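**Wed 12 March** — A working group drawn from three training centers has released a draft code of practice for recording and scoring robotic suturing exercises on synthetic skin pads. The draft, known as the Sanitz guideline after the town where the group first met, applies to bench work only. It does not cover animal tissue or procedures on patients.

The document runs to 13 clauses. Most deal with conditions at the bench that have until now been left to each center: how a pad is fixed, where the light falls, which parts of an exercise must be recorded, and how loose needles and thread are accounted for. The group began work in October, when an exchange of recordings between Grimine and Brandes showed that the two centers were scoring the same exercise against different criteria.

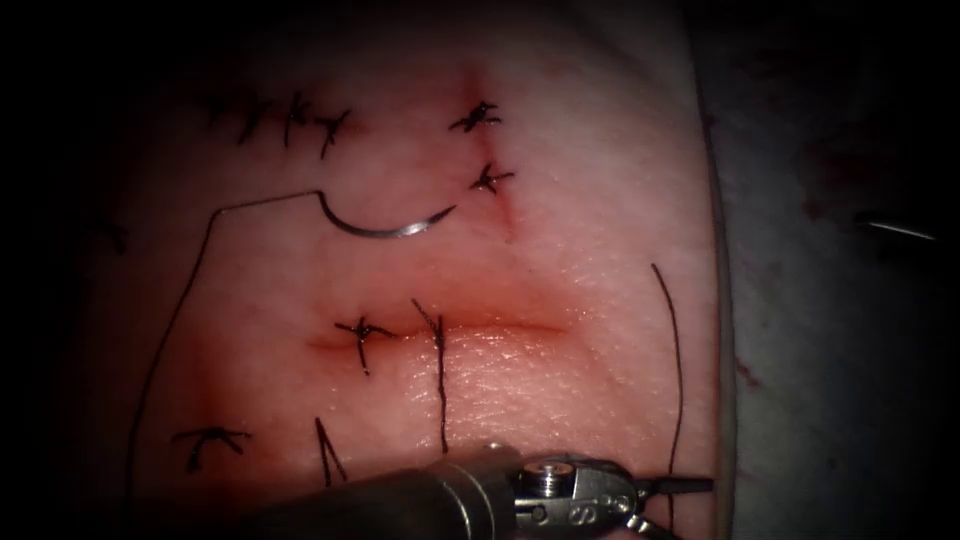 Clause 4 has drawn the most comment. It permits a pad to be used for more than one exercise, provided that completed stitches are left in place and the position of each closed incision is entered in the log before the next exercise begins. Brandes had previously issued a fresh pad for every trainee. Grimine had no written rule. Under the draft, a pad must be withdrawn when a new incision would lie within 7 mm of an existing one, or when the surface has torn at an entry point.

Needles are handled separately. A needle may rest on the pad between passes if it stays within the recorded view and its thread is not under tension. Any needle or fragment lying off the pad must be logged at the end of the exercise and removed before the pad is changed. The Sirkau center asked for a stricter wording that would stop the exercise at once; the request was not adopted but is printed as a note.

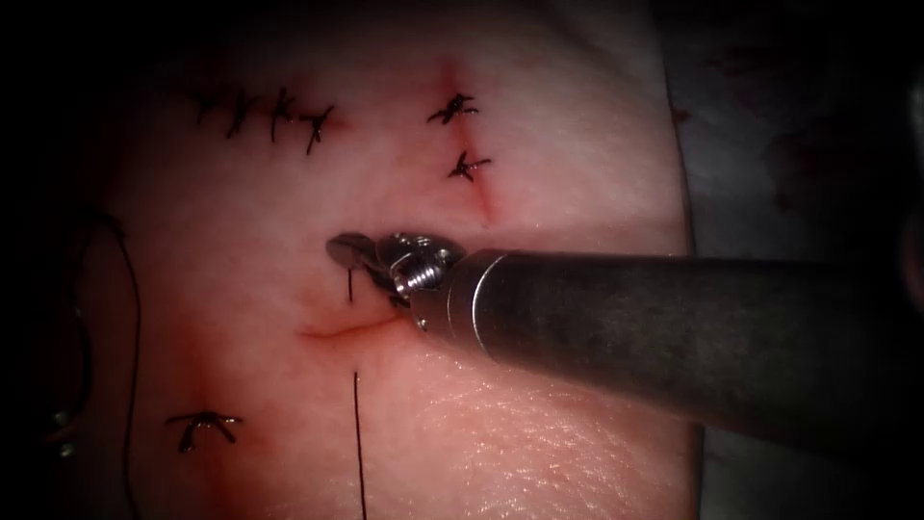
On instrument motion, the draft sets no speed limit. It requires instead that the jaws be in view whenever they are closed on needle or thread, and that the shaft not be used to press or hold the pad. Contact between shaft and pad is to be marked as a fault even where no damage results. Contact between the jaws of two instruments is a fault only if it interrupts the tying of a knot.

Scoring of finished stitches follows a short scale covering spacing, edge alignment and tail length. Tails are to be trimmed before scoring. An incision left partly open is scored on the stitches completed, and the open length is reported as a separate figure.

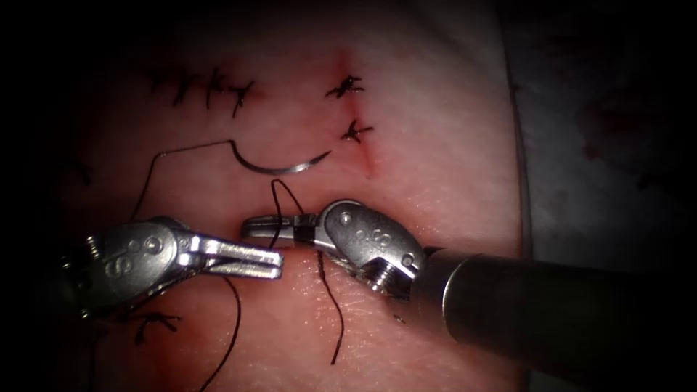
Lighting is the least settled part of the text. The draft says that the incision being worked must be evenly lit and that shadow at the corners of the pad is acceptable, but it gives no measured value. Sirkau is to propose one. Until then, a scorer who cannot make out a knot because of shadow must record it as "not assessed" and may not deduct marks.

Written comments can be sent to any of the participating centers and should cite the clause number. Grimine will keep the log template, and Brandes will maintain the scoring sheet. Recordings made before the code takes effect do not have to be rescored.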